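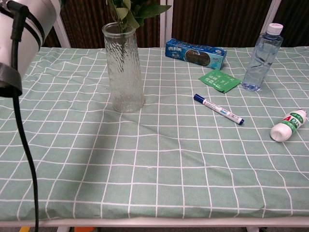

A checked tablecloth with a vase of leaves, a box of sandwich cookies, a water bottle, a marker and a little drink bottle, still waiting to be cleared.

Can a machine clear my table yet, or should I stop hoping?

Posted 21/05/2022 by Evaristo Carrillo
5 minute read

Hello all, and thank you in advance for your patience, as I tend to go on a bit. I look after my mother, who is sharp as anything but has very little grip left in her hands, and between her place and mine I clear a great many tables. We don't have fancy dinners, it's just the ordinary stuff that lands there over a day: snacks, a water bottle, a pen that belongs in another room, something in a vase that has to be moved before you can shake out the cloth.

My nephew works near Vekdale and he keeps sending me clips of arms picking things up and putting them in bins. They look wonderful. He tells me that in a couple of years I'll be able to buy one and clamp it to the end of the table, and it will tidy up while I'm getting Mom settled. I'd love to believe him! But I remember being told the same kind of thing about the robot vacuum, and I spend half my evening pulling that out from under the sideboard.

So what I'd like to know, from people who have used these things or fixed them or even just stood next to one for a while, is where it really stands. I'm not asking for laundry and windows. Could a machine take the things off a table like the one at the top of this page, put the trash in the trash, the food in the cupboard and the marker in the drawer, and leave the vase standing? And if it can't do it all, which part can it do? I have put aside a little money for help around the house and I'd like to know whether to wait or to spend it on a person.

Rosalind, Vurnbridge

Evaristo, what a kind son you are, and I hope your mother knows it. I spent the better part of my working life in a packing shop here in Vurnbridge, and for the last 3 years of it I had an arm at the next bench, so I'll tell you what I saw and you can weigh it up for yourself.

Ours was very good at one thing. Cartons came down a belt, all the same size, all facing the same way, and it lifted them onto a pallet. On a good shift it did 200 before lunch and never complained about its back, which is more than I can say for me. But whenever the supplier changed the carton, a man had to come out from Cernero and spend an afternoon with it before it would behave. The newer ones with cameras are much better at coping, I'm told, and I believe it, but that will give you an idea of why a kitchen table is a harder job than it looks to you and me.

Going through your table, the cookie box is the one I'd bet on. It has flat sides and corners, and you can see it from across the room. The marker I would put second, as long as there's no hurry and it doesn't start rolling. The small bottle lying on its side is the same sort of thing, only rounder, and round things like to scoot away when they're nudged. That flat green packet would have been the end of our machine's day. You and I slide a fingernail under a thing like that without thinking, and with a cloth underneath, two hard fingers are just as likely to come up with a pinch of tablecloth. And once you've pinched the cloth, well, everything standing on it is coming along for the ride, vase and all.

Clear glass and clear plastic are their own trouble. Cameras have a hard time with anything you can see through, and that vase has a rippled pattern that bends whatever is behind it. Then it's tall, with the leaves sticking out over the top, so the arm has to know to stay away from the leaves too. I'd put the vase on the sideboard myself before I let anything near that table, and I'd smooth the cloth while I was at it.

The other half of your wish is the knowing where things go. A water bottle with water still in it, do you keep it or pour it out? Your mother may want it in ten minutes. I don't say a machine can't be taught that, but somebody has to sit down and teach it, house by house, and I suspect that somebody would be you.

My own advice is to spend the money on a person for now. Even 2 visits a week makes a difference – I had that for my husband near the end, and the company was worth as much as the tidying.

tobyk_garage

no. not for what you've got to spend anyway. get a big tray, put everything on the tray, carry the tray. did this for my dad

Ağca

I'll be a bit more hopeful than the others, if that's allowed. I help out with a small group that teaches arms to do table work, and I can tell you they do pick up bottles and pens and snack boxes, creased cloth and all, and they do it more often than they did when I joined in March. We will set out a table, run the same job 60 times in one day and change something small each time, such as turning a box or moving a bottle closer to the back. By the evening you can usually see what it has learned and what still throws it.

What throws it is mostly what Rosalind says. Thin flat packets, see-through things, and anything close together, so that reaching for one means bumping its neighbor. In your picture I'd be watching the box, the packet and the water bottle, as they sit fairly near one another toward the back. The front of the table is all bare cloth, and that helps, as there's space to bring things forward and let go of them if the grip is poor.

So, part by part. Picking up the box, fairly dependable. The marker and the little drink bottle, good on most tries. The water bottle, fair, and better if the cap is on tight as yours seems to be. The packet, poor. The vase, please no, not while your mother is sitting there. Sorting into one bin and one basket is possible if you decide beforehand which is which. Putting things away in a closed cupboard or a drawer is a much longer job, and I wouldn't buy anything on the promise of it.

There is also the matter of who stands by. Every arm I've worked with has had a person within reach of the stop button, and you would be that person, so you wouldn't be in the other room with your mother after all. Until that changes I'm with Rosalind about the money. Do let your nephew keep sending the clips, and next time ask him if he has one that runs from start to finish without a cut. I'd be glad to look at it with you if you post it here.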